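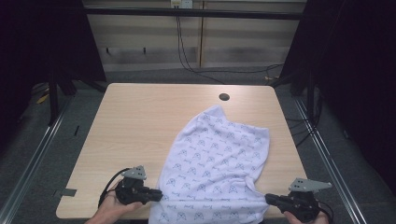 The cloth on the wooden table, loosely bunched.

Inventory of the Panasiuk house, textiles, continued. Item 57: one cloth, white, printed with a small repeat in blue-gray. The motif may be an umbrella or a fan. The previous assessor wrote "umbrella." I left the field open.

Length 148 centimeters, width 100. No label. The hem had been restitched along one short side in thread a shade too dark, at a closer stitch than the original. I recorded the repair as competent.

The Drusta manual allows four minutes per textile: measure, note damage, fold in thirds, bag, seal. I had kept to that since January, through 1170 items in three houses. Item 57 took nineteen minutes. The log asks for a cause when the limit is passed and offers a list: stain, odor, insects, other. I entered "other."

My mother had dried dishes with a cloth like it. The repeat was the same and so was the weight. Hers had a burn near one corner, the size of a coin, from the winter the stove door would not close. I checked all four corners on the front, then turned the cloth over and checked them on the back.

There was no burn. The corners were sound, and slightly yellow at the seams.

I folded it in thirds. The edges did not meet – the cloth had stretched off square at some point, probably on a line – so I opened it and folded it again, and they were off by the same amount. Under "condition" I wrote "good, out of true." Then I sealed the bag and took item 58 from the box, a pillowcase, plain.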